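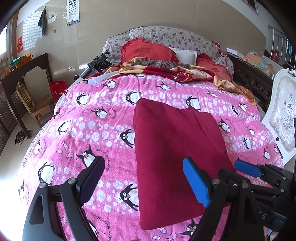
Dark red fleece, folded, with the gripper's jaws on either side.

Laundry Tips From a Robot Demonstration (Take Them With Salt)

Jessie Tosh talked me into the Nimow open day on Saturday. The invitation promised "the end of folding." I have been promised that before, by a plastic folding board that now lives under my sink, so I went mostly to see what could be carried home and used by a person with a basket and two hands.

First, know what you are looking at. The gripper on show was a hand-held one. Somebody holds it and moves it to the cloth, and the idea is that a machine later learns from the recordings. Tuva Hägglund, who ran the session, was clear about this when I asked. The invitation was not. She told us they wanted 200 garments recorded before they would even talk about results, and I gave her credit for that.

What I picked up for ordinary folding:

Work on the bed if you have one free. A table is kinder to your back, but a large bed lets the sleeves of an adult sweatshirt lie out flat. Most bad folds I see start with a sleeve bunched underneath.

Clear a proper space first. Push the blankets and cushions up to the head of the bed and leave them there. If you keep moving them as you go, you will undo what you just folded.

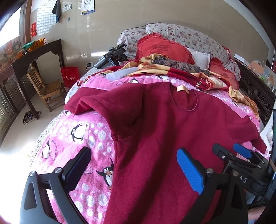
Maroon sweatshirt spread out on the bed, collar toward the pillows.

Start with the neckline. Find the label, pull the collar straight, then smooth down toward the hem. The gripper people like a fixed starting point, and on this I agree with them.

Sleeves next, one at a time, laid across the body. Then fold the sides in and bring the hem up. My way takes 4 folds for a sweatshirt. Tuva's takes 5 and looks no better to me.

Pinch less cloth than you think. With two jaws you get one small grip, and watching that slowed down was useful. At home I grab a fistful and wonder about the creases. Try thumb and one finger at the corner.

Fleece is forgiving, so practice on it. Thin cotton shirts are another matter, and I would have liked to see one tried. I asked Sverre Nordin, who was helping, and he said shirts were for a later session. Maybe so.

Don't fold anything damp. Somebody in our group asked if the machine would be able to tell. The answer was long and I did not hear a yes in it.

Would I wait for one of these? No. A basket takes me less than half an hour with the radio on, and I didn't hear a price all afternoon – I asked twice. Jessie has put her name down for the next one in April. I told her to bring a fitted sheet.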